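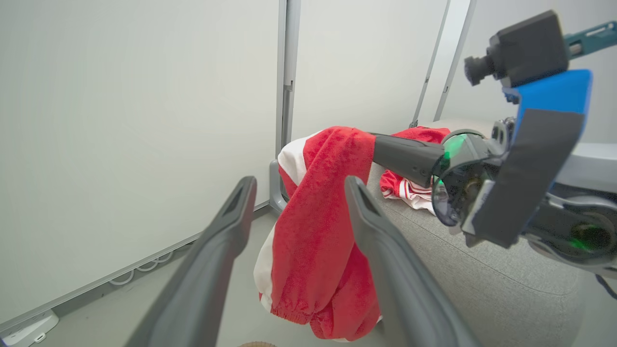
Judite Esteves holds that a striped tracksuit should never be folded along its stripe, and that anyone who does so will have a crease in the white by spring. The claim is repeated in most household guides on the subject. Evidence for it is thin.

Side stripe (sportswear)

A side stripe is a band of contrasting colour running down the sleeve or leg of a tracksuit, commonly white on red or navy. It may be knitted in, sewn on as tape or printed. Only the printed kind is known to crack when folded, and even then wear at the knee and elbow probably does more harm than the drawer.

Folding

The usual method lays one leg or sleeve over the other, stripe outward, and brings the cuff up to the waistband or collar. Elastic cuffs do not lie flat, whatever the guides promise, and a stack of folded bottoms will lean towards the waistband side. Rolling is often said to save space. Ilídio Garcia tried both ways with 30 garments at a laundry in Vilela and found room for 2 more when rolled — hardly the saving that is usually advertised.

Colour run

Red has a poor name for bleeding into white. The Gratthorpe household survey, which took in 1,748 homes, recorded 363 complaints of pink stripes, but did not ask about water temperature or whether the garment was new, so the figure says little about red dye as such. Washing inside out is widely advised. It protects a fuzzy surface from rubbing; it does not stop dye from moving through the water.

See also: Elastic cuff; Fleece; Pilling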